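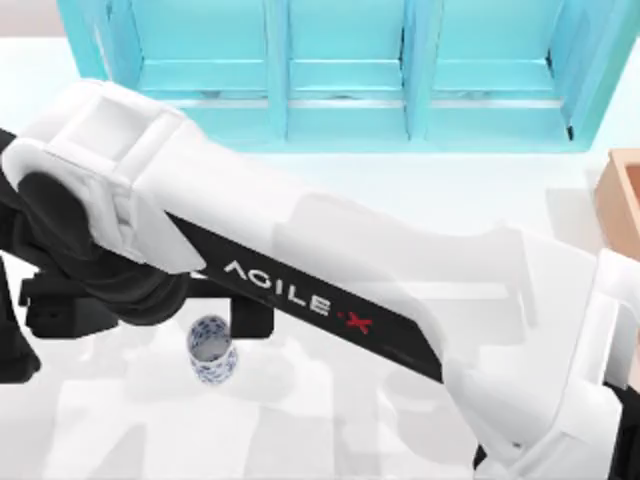 The first thing you hear in every episode of *Bronport* is a bell, and if you've been watching for any length of time, that bell does something to your shoulders. They drop. The kettle is on, the phone is face down, and for the next 22 minutes the only thing that matters is whether Judith Anlow is going to open the letter.

(She still hasn't. It has been in her apron since the wedding.)

A daytime soap set in 1772 sounds like a dare. Soaps run on phone calls that get overheard, DNA tests that get switched and cars that go off bridges, and a harbor town full of candle makers and customs men has none of that. What it has is tide tables, gossip, one road out and two families who can't stand each other. The Anlows own the ropewalk. The Hunts own the ships that need the rope. Somebody from one house is always in love with somebody from the other, and somebody's uncle is always reading their mail.

Shiuli Paul, the head writer, loves the mail most of all. "A letter takes days," she told me, already laughing. "You send it, you regret it, you ride after it, your horse goes lame. I get a whole week out of a person wishing they hadn't written one sentence. Try doing that with a text!"

She came to the show from a hospital drama and brought a hospital writer's pace with her. Her first big move was to lock half the cast in Givgate, the debtors' prison up the hill, and leave them there through the storm. Fans howled. Then they watched Caleb Hunt and old Mrs. Anlow share a cell wall and talk through the gap in the stones, night after night, and the howling turned into something closer to worship. I have friends who can quote the whole turnip speech. I can quote most of it.

## The woman at the ropewalk

If *Bronport* has a center, it's Mebrat Hailu as Judith. She plays her with such stillness that you start watching her hands, and then you realize the hands have been telling the story for weeks. When Judith found the forged will, Hailu didn't gasp or grab the table. She folded it along its old creases and went back to work, and my sister called me from three states away to yell.

Hailu grew up on soaps. Her grandmother had one on in the kitchen every afternoon, with the volume high enough for the neighbors. "She talked to the villains," Hailu says. "Full conversations. She'd tell them they'd be sorry, and then when they were sorry she'd forgive them before anybody on the show did. I think of her whenever Judith is about to do something awful."

And Judith does do awful things, bless her. She let Thomas Hunt sail on a ship she knew was rotten. She burned the parish page. Paul calls her "the best person in town, on a good day," and the show has been sensible enough to give her very few of those lately. 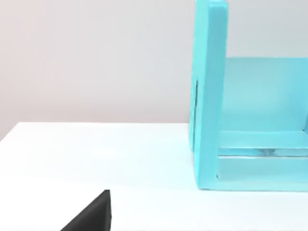 *A turquoise, open-fronted unit against a pale gray wall.*

The pace of making all this is something else. The team shoots 20 scenes on a busy day, and the regular cast is only 14 people, so everyone is in everyone's business on camera and off it. Hailu learns her lines out loud while walking. Paul still rewrites over breakfast and swears she'll quit doing it – she has been swearing this for as long as anyone can remember.

What I love is how much room they find inside that schedule for small stuff. There was a full scene last spring in which two dockhands argued over whether a gull was the same gull as the day before. It had no bearing on the plot whatsoever. The gull has since come back twice, and I cheered both times.

## So, the letter

The big block of episodes starting 6th March picks up on the morning after the ropewalk fire. Paul would give me very little, but she did confirm that the gates of Givgate open again, that a Hunt comes home with a different name, and that the magistrate's wife finally gets something to do besides pour. My money is on her having set the fire. My sister says it was Caleb, and we aren't discussing it at meals.

As for what's in Judith's apron, I asked Hailu straight out whether she has read it. The prop has real writing on it, apparently, all in Paul's own hand, both sides of the page.

"Oh, I've read it," she said. "I read it the day they gave it to me, and then I had to go sit in my car."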